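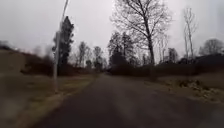

Prulitz Roads & Verges – Field Team

Verge walkers wanted for June

Hi all! I run the verge survey for our team and I'm looking for people who like a quiet road and don't mind a gray sky. We look after a lot of narrow country lanes, the kind with grass on both sides, a hedge up on the bank and no lines painted anywhere, and every summer we try to get along as many of them as we can on foot.

What you'd be doing: walking a stretch of lane with a partner and noting where the edge of the asphalt is worn, where the grass is creeping in, where the bank has gone to mud, and how the hedges look. Poles and big trees close to the road get a line of their own on the form. Last year we covered 642 stretches and filled in 2,235 forms (some lanes need several, especially the ones where you can't quite tell where the road stops and the verge begins). I'd love to get to 2,471 this time.

You don't need any experience. You do need to be 18 or over, fine on uneven ground for three hours or so, and okay with writing legibly in drizzle – I have spent whole evenings trying to read soggy sevens. A driver's license is handy but we can pair you up with someone who has one.

We pay by the half day, plus mileage from your door. Vests, clipboards and maps are on us. Boots are on you, sorry! Most walks start at 8:30 from the yard behind the Lirico bakery, and yes, people do turn up early for the rolls.

There are two training mornings before we start, and you only have to come to one. We'll go out on a real lane, fill in a couple of forms together and argue a bit over what counts as a worn edge.

If you'd like to join, send me a few lines about yourself and which days you're free in June. No résumé needed. Please write by 12/05/2023, or drop a note in the box at the Prulitz front desk marked "Verges." Couples, friends and neighbors are welcome to apply together, just put both names on it.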